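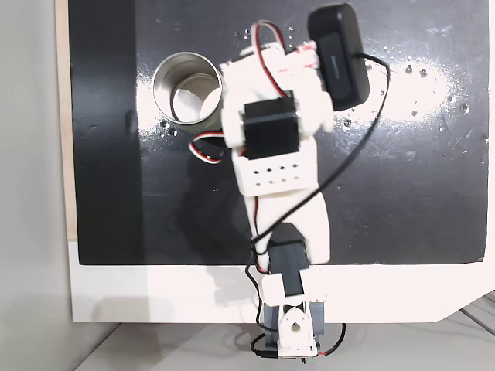
Sorting the Recycling: What Belongs in the Can Bin?
Project report by Aniela Wróbel and Shafiq Akanda

We started this project in February after our building's recycling was turned away for the second time. The reason on the slip was "food residue," and we wanted to know how clean a food can really has to be, and how much water people use getting it there. Our advisor, Mwanaisha Mugo, told us to pick one kind of container and stick with it, so we chose plain metal cans. Great advice, because even one kind kept us busy for weeks!

What we did
Everyone on our floor saved their empties in a crate by the kitchen door. We tested 3 ways of cleaning: a quick swirl with cold water, a soak in leftover dishwater, and a full scrub with a brush and soap. For each can we measured the water in a kitchen pitcher and then wiped the inside with a white paper towel to check for residue.

What we found
The scrub used 2000 ml per can, and a lot of that was just the tap running while we hunted for the brush. The dishwater soak used no fresh water at all, and 65 percent of the soaked cans left a clean towel. We were thrilled with that, considering how lazy the method is! The cold swirl did fine on beans and corn but was hopeless on tomato sauce and anything oily.

Labels surprised us too. The paper ones floated off in the soak (and then clogged the drain, twice), while the glued ones stayed put whatever we tried.

Problems
Our towel test depends on who is looking at the towel. Rogelio Navarro graded much more strictly than the two of us, so we had him redo the whole second batch. We also had far more bean cans than fish cans, and next time we would even that out.

Next steps
We want to try the soak on jar lids and pet food cans. Mudassar Marwat has already offered us his cat's empties, and the crate is still by the kitchen door.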